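Londuvon Aro two-arm sorting kit: my notes after a season on the bench

412 shares | 27 comments

I've been meaning to write up the Aro for a while, and since April has been kind to me (fewer repair jobs, more coffee) I finally sat down to do it. If you came from the Pruvier page, hi, welcome, and yes, I'll get to how the two compare further down.

So, the Aro. You get two arms, two pairs of fingers, a small camera for each wrist, a base station and a power brick that runs warm. The kit costs $595 for the starter version, and that price has held since I ordered mine. The arms come mostly built. I had mine bolted down and moving in one evening, although I did put one of the shoulder brackets on backward and had to take it off again. The screws are labeled in tiny little bags, which I love, and the printed guide is in a gray so pale I ended up reading it on my phone.

What I wanted was simple. I have a bench that collects junk, and I wanted something that could pick small things up and put them in tubs while I got on with something else. Big chunky stuff is easy for pretty much any gripper. Garden hand tools, toys, plastic handles, all fine! The fingers close on them and off they go. Small flat things are where you learn what you paid for, and my favorite test is flash drives. They're slippery, they're thin, they come in every silly shape there is, and if two of them are touching, a lot of cheap grippers will just shove the whole lot across the table.
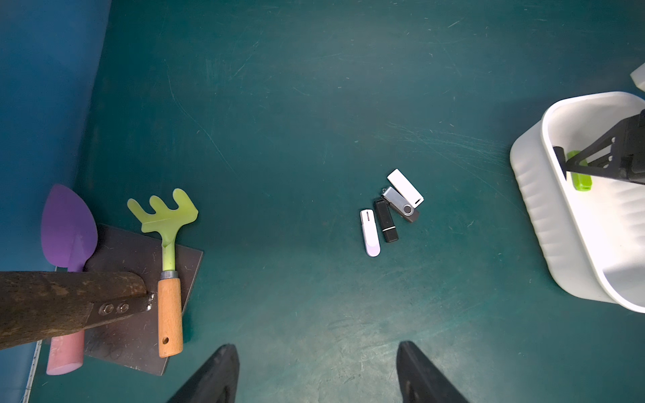

Tala Kanaan wrote in to say the overlapping ones are what sent her Aro back into its box for a month, and that it was only after she slowed the closing speed down to 3 that she stopped getting two drives in one grab. I tried her setting and I have to agree with her. The factory setting is 8, and that's fine for a trowel but way too snappy for anything thin. At 3 it looks a bit sleepy, but the fingers get time to settle on either side before they squeeze. Thank you, Tala!

A drive with a swivel cover is its own kind of headache, by the way. Grab it by the cover and the body can swing around while the arm travels, so I teach the grip low on the body. Plain sticks with square sides are a dream. Anything round and glossy wants a slower lift.

Teaching it is the part I like best. You hold the arm and move it through the job, and the software keeps what you did. Do that with a bit of variety (move the tub, turn the pieces, swap in different ones) and it gets a lot less fussy about where things are. I gave it 10 runs on my first try, all with the pieces in practically the same spot, and then wondered why it fell apart when I nudged the tub. My own fault. The guide says to vary things right on the first page, in that pale gray print.

Trays matter more than I expected, too. I started with a deep tub and the fingers kept bumping the rim on the way down. A shallow tray with sloping sides gives the arm much more room to come in at an angle, and white plastic makes it easy for the wrist camera to find a dark drive.

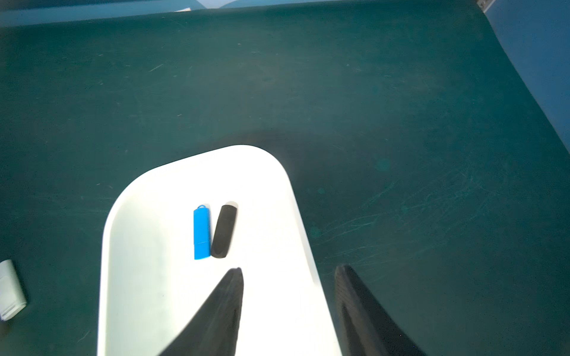
Pale drives on a white floor are harder, so if most of what you sort is white, get a colored tray and save yourself an afternoon. The same goes for the surface underneath. Mine is green and scratched to bits by now, and the scratches haven't bothered the software at all. Glare has. I moved my desk lamp twice before the arm stopped hesitating over the shiny spots.

Now the grumbles. The cable on the left arm is too short for my bench and Londuvon doesn't sell a longer one. The stop button is on the base station, and I'd much prefer it on a lead. And the app forgets your closing speed after an update, so write it down somewhere.

Against the Pruvier, I'd say the Aro is slower and quieter, and far better with thin stuff. The Pruvier lifts more. If you mostly move heavy parts, go that way, no hard feelings. The Nasution fingers fit both, and I have a set on order, so I'll add a bit here once I've had them on for a few weeks.

Recent items
Nasution soft fingers: first fitting
Pruvier single arm, long-term notes
Picking a tray for small parts
Wrist camera cleaning, the lazy way
Aro base station update: what changed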